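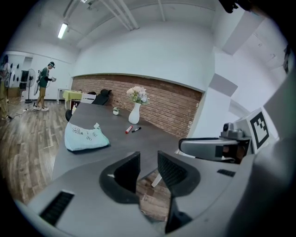 1/7 Le règlement intérieur des salles de réunion partagées de l'immeuble Rocha évolue. Les dispositions ci-après s'appliquent à l'ensemble des entreprises locataires à compter du mercredi 2 septembre.

2/7 Les réservations s'effectuent exclusivement sur la plateforme Tekudix. Les demandes adressées par courriel à l'accueil ne seront plus traitées.

3/7 Chaque entreprise dispose de 10 heures par mois, toutes salles confondues. Les heures non utilisées ne sont pas reportées sur le mois suivant.

4/7 Toute annulation doit intervenir au plus tard deux heures avant le début du créneau. Passé ce délai, la durée réservée est décomptée en totalité.

5/7 Les salles Fukmont et Dridavow restent accessibles aux associations du quartier en soirée, dans les conditions prévues par la convention signée en 2005. Le formulaire de demande est à retirer à l'accueil.

6/7 Les utilisateurs sont priés de remettre le mobilier en place, d'éteindre l'éclairage et de fermer les fenêtres à leur départ. Les objets trouvés sont conservés sept jours à l'accueil, puis remis au service municipal compétent.

7/7 Le texte intégral du règlement est affiché dans le hall et consultable sur Tekudix. Les questions relatives à la facturation sont à adresser au service de gestion locative.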